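### 3.2 Household sample and cooking diary

Households were recruited in Vidholm and the neighbouring district of Fankhauser through letters sent with the November electricity bill. Of the 1,147 households that replied, 1,000 met the conditions for taking part: they cooked at home on most days, had lived at the address for a full heating season and paid their own bill. Tenants whose energy was included in the rent were left out.

Each household filled in a paper diary for 3 weeks. The diary asked for the start and end of every cooking session, the type of hob used, and whether a lid was on for most of the time. We adapted the layout from Benítez and Mösli's earlier pilot in Wumus, where people had found the column for "heat setting" hard to use. We replaced it with three boxes marked low, medium and high.

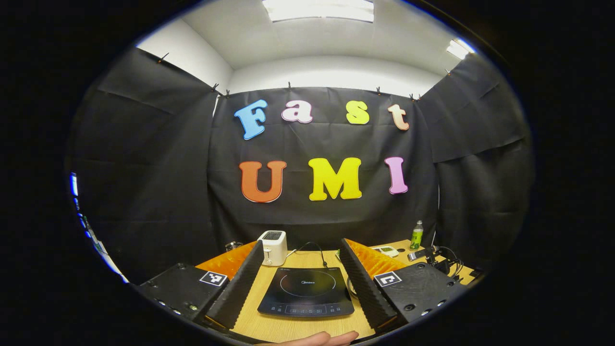 **Figure 2.** Induction cooktop on a light wooden tabletop, with black fabric hung on three sides.

Diaries were returned by post and entered twice, by different people. Where the two entries did not match, Yamila Benítez went back to the paper copy. Most mismatches came from sessions that ran past midnight, which some households had split over two pages. These were joined before analysis.

Meals eaten out were not recorded, and we did not ask what was cooked. A short form at the end of the diary covered household size, age of the hob and usual time of the main meal. About 40 households left the age of the hob blank. We kept them in all analyses except those in Section 4.3.

Electricity use was taken from the supplier's hourly readings, with written consent. Homes with gas hobs were kept as a comparison group. Veronika Mösli matched the readings to the diaries using the Brultivitz household code, and names and addresses were removed before the files were shared with the other authors.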